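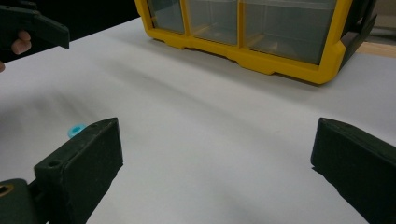
Miłosz Olszewski, Vivek Nigam, Masanobu Hoshino
Narness Laboratory for Embedded Security
28 March 2025

Figure 1. Work table with gripper, side A.

4.2 Key renewal between controller and tool

In the previous section we described how the session key is agreed when a tool is first connected to its controller. We now consider how long this key may be used. In the Dreltus protocol the same key stays valid until the power is switched off. For a device that works in shifts this can mean several weeks, and all messages of this period are then protected by one secret.

We propose to renew the key after a fixed number of messages. Both sides keep a counter, which is increased with every message and is also included in the authentication tag. When the counter reaches the limit N, the controller sends a renewal request with a fresh random value. The tool answers with its own random value, and both sides compute the new key from the old key and the two values. The old key is then erased from memory.

The choice of N is a compromise. A small N limits the damage if one key becomes known, but every renewal costs time on the tool side, where the processor is slow. We tested the procedure with N = 100 on the Granen board. In a run of 2,034 messages the key was renewed 20 times. The longest renewal took 21 milliseconds, and no message was lost during the change.

One difficulty is the case when the answer of the tool does not arrive. The controller then does not know if the tool has already changed to the new key. Szulc and Górecki solve this problem by keeping both keys for a short time. We follow the same idea, but we accept the old key only for a repeated answer with the same counter value. After 6 failed attempts the connection is closed and the full key agreement must be done again.

It should be noted that the renewal does not protect against an attacker who has read the current key and also records all later traffic. The random values are sent in clear form, so such an attacker can compute every following key. To prevent this, a new Diffie-Hellman exchange would be necessary. The Khalaf library supports it, but the memory of the present board is too small. We return to this question in Section 6.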